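The white table, one month later

In August I finally decided to do something with my white table. It is big, and for a long time everything in the flat arrived there first and stayed. Letters, keys, a lamp from Zamudio that I never connected. My friend Ronaldo Leite told me to start again with one plate and one soft thing, and to add nothing else until I missed it. 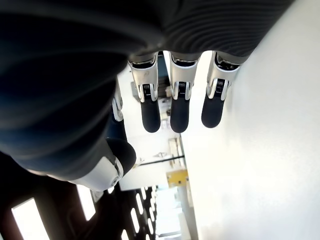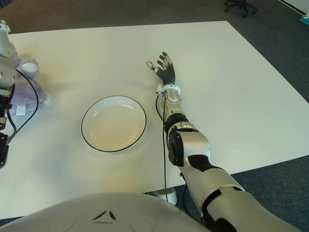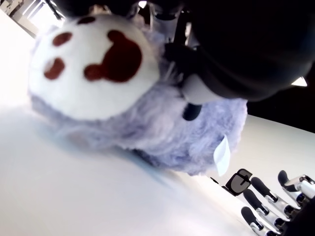 The plate with the black rim is in the second picture, and the lavender plush with the paw print on its white pad is in the third.

I like the plate very much. It is white on white, so without the thin black line you would almost lose it on the table. I bought it in Tandilham for 22 dollars, which my mother considers a crime for one plate. I wanted a second one in the same colour, but the shop had only bowls left.

The plush was a harder decision. I am an adult person and I was a little shy to put a toy in the middle of my tidy project. But a white table with a grey carpet can look like a dentist's waiting room, and the lavender helps – it is a soft colour, near to blue in the morning and more purple by evening. I have not cut off the fabric tag. My neighbour says I should, but I am afraid to make a hole in the seam.

The letters now live in a drawer. The lamp went to my cousin in Drasau, who connected it the same evening. I still put my keys on the table when I come home tired, and then I have to get up again and move them. Next I would like to find a small cloth for under the plate, maybe dark grey like the carpet.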